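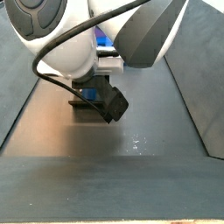
**Contact-Rich Manipulation Group, Skeltov Lab**

Progress report to the Prasimen program office
2025-12-23
Prepared by Despina Buzatu

Summary for those reading this between two other reports: the walled-workspace study is on schedule, the method works better than the baseline on most of what we asked of it, and the cable is still the cable.

## What we said we would do

The August plan promised a policy that could pick small parts near slanted walls, where an arm has little room to be elegant. Our approach, which the proposal called Lustance and which we are now stuck with, trains on demonstrations that include the operator's mistakes and the recovery from them. Most pipelines throw those away. We had plenty, so the economics were attractive.

## What we did

We collected 1,128 demonstrations in the gray enclosure. Relu Stanciu drove most of them and has asked that the next proposal budget for a better chair. Each demonstration was labeled by hand with the moment the grasp started to go wrong, if it did. Two labelers agreed on that moment more often than we feared, except for grasps close to the wall, where "going wrong" is partly a matter of temperament.

## Result so far

On the 40 held-out start positions, Lustance finished 9 more picks than the same network trained on clean demonstrations only. Nearly all of the gain comes from positions deep in the channel, where the walls close in and the clean-data policy tends to press politely against one of them until the time limit. Out in the open part of the floor the two policies are about even – a wash, in the technical sense.

We would not call this settled. It is one arm, one enclosure and one set of parts.

## Problems

- The cable loops over the wrist and hangs down in front of the gripper. It shows up in the policy's input, and we suspect the network has formed opinions about it. Rerouting means recalibrating, so we have put it off twice.
- Small white specks on the work surface. Wiping the floor is now on the start-of-session checklist, where it is observed about as faithfully as the rest of the checklist.
- We lost 7 working days to a controller update. The old version is back.

## Next period

Reroute the cable and rerun the held-out set, so we know how much of the result belongs to the method. After that, repeat with the wider Sönmez enclosure, which has been delivered and is still in its crate. No change to the budget is requested, the chair notwithstanding.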